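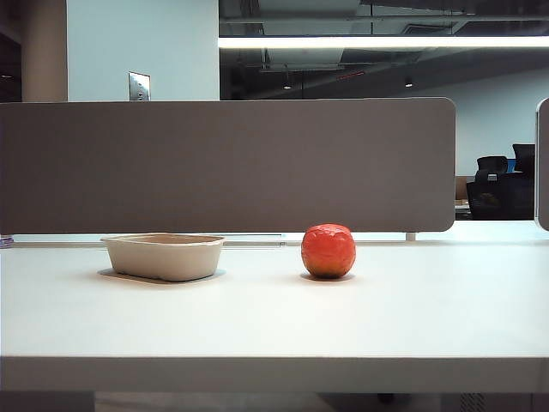

How long should the softener stand after the first fill of salt before it is put into service?

Leave it for 4 hours with the bypass valve in the BYPASS position. The brine forms during this time. Start the first regeneration only when the period has ended.

Section 3: First Fill, Settings and First Regeneration

This section applies to the Saltis under-sink water softener, single-tank and twin-tank models. Plumbing, drain and overflow connections are covered in Section 2 and must be complete before you begin. Differences for the twin-tank model are given in the notes.

3.1 Before you start

You will need:
Tablet salt or block salt (see 3.3)
The hardness test strips from the accessory bag
A clean jug
A torch
The commissioning card from the inside of the cabinet lid

Check that the cabinet stands level in both directions. Check that there is a clear gap of 200 mm above the lid when it is closed. If the cupboard shelf is lower than this, remove or raise the shelf.

Caution: Do not plug in the power supply until the water is turned on and the joints have been checked. The valve motor moves to its home position as soon as it receives power.

3.2 Filling with water and checking for leaks

1. Turn the bypass valve to BYPASS.
2. Close the kitchen cold tap.
3. Open the main stop tap slowly. Leave it for a few minutes, then look at each joint with the torch.
4. Turn the bypass valve a quarter of the way towards SERVICE. Air will be heard moving in the resin tank.
5. Open the nearest softened cold tap. Let it run until the water flows without spitting.
6. Turn the bypass valve fully to SERVICE.
7. Close the tap and check all joints again, including the two behind the valve head.
8. Turn the bypass valve back to BYPASS.

The first water through the resin may be pale yellow or brown. This is colouring from new resin. Run the tap until it clears before moving to step 7.

If a push-fit joint drips, close the stop tap, release the pressure at a tap, pull the pipe out and look at the cut end. A pipe that is cut at an angle or scored must be cut back to a clean, square end. Tightening the collar will not cure the leak.

Note: On the twin-tank model, carry out steps 4 to 7 for tank A, press the CHANGE button, wait for the motor to stop, and repeat for tank B. The motor needs power for this, so the power supply is plugged in after step 3.

3.3 Adding salt

Use only salt sold for water softeners. Table salt, cooking salt, dishwasher salt and rock salt must not be used. Tablet salt and block salt must not be mixed in the same brine tank.

1. Lift the lid and remove the packing ring from the brine tank. Keep the ring with these instructions in case the unit has to be moved.
2. Check that the float moves freely by lifting it with one finger and letting it drop.
3. Pour two jugs of clean water into the brine tank. The water must cover the grid plate.
4. Add salt up to the lower line for tablets, or stand the blocks upright on the grid plate.
5. Keep salt out of the brine well (the upright tube with a cap).
6. Wipe any spilt salt from the rim and close the lid.
7. Write the time on the commissioning card.

Caution: Salt left on chrome, stainless steel or stone worktops will mark the surface. Wipe it up with a damp cloth and dry the area.

Twin-tank models share one brine tank. Fill it once only.

3.4 Measuring the hardness

The softener must be set to the hardness of the incoming water. A figure from the water company is an average for the supply area, and the strip test is preferred.

1. Draw a sample from the unsoftened drinking tap after running it for one minute.
2. Dip a strip for one second and shake off the excess.
3. Hold the strip level and compare it with the chart on the packet after the time printed there.
4. Write the result on the commissioning card in mg/l as calcium carbonate.

If the colour falls between two bands, use the higher one.

3.5 Entering the settings

Plug in the power supply. The display shows three dashes, followed by the software version. Wait until the dashes return.

1. Press and hold SET until HARD flashes.
2. Use the arrow buttons to enter the hardness. The factory setting is 200 mg/l.
3. Press SET. PEOP flashes. Enter the number of people who normally live in the house.
4. Press SET. TIME flashes. Enter the time of day in 24-hour form.
5. Press SET. REGN flashes. Enter the start time for regeneration. Choose a time when little water is used. The factory setting is 02:00.
6. Press SET once more. The display shows OK and returns to the dashes.

The settings are kept during a power cut, but the clock is not. Re-enter the time after any cut. The clock does not change for summer time.

Note: If another appliance on the same drain empties at night, set the two times at least two hours apart.

3.6 First regeneration

Do not begin until the standing time given at the start of this section has passed.

1. Turn the bypass valve to SERVICE.
2. Press and hold REGEN until the motor starts. The display counts down in minutes, beginning at 68.
3. Check that water is running to the drain and that the drain hose has not moved.
4. Leave the unit until the display returns to the dashes. Hard water is supplied to the house during this time on the single-tank model.
5. Run a softened cold tap for two minutes.
6. Test the water with a second strip. The result should fall in the lowest band.

If the strip shows a higher band, check that the bypass valve is fully at SERVICE and that the blending screw on the valve head is closed (clockwise). Run the tap again and repeat the test. If there is no change, see Section 7, Faults.

Softened water drawn from the hot tap will be hard until the contents of the cylinder have been used and replaced.

3.7 Commissioning card

Complete the card and return it to the clip inside the lid. The service engineer will ask for it. The card should show:

Serial number (label on the rear of the cabinet)
Hardness of incoming water
Hardness after first regeneration
Type of salt used
Month of installation
Name of installer

The filter cartridge on the drinking tap is changed every June and December, whatever the month of installation. Instructions for changing it are in Section 5.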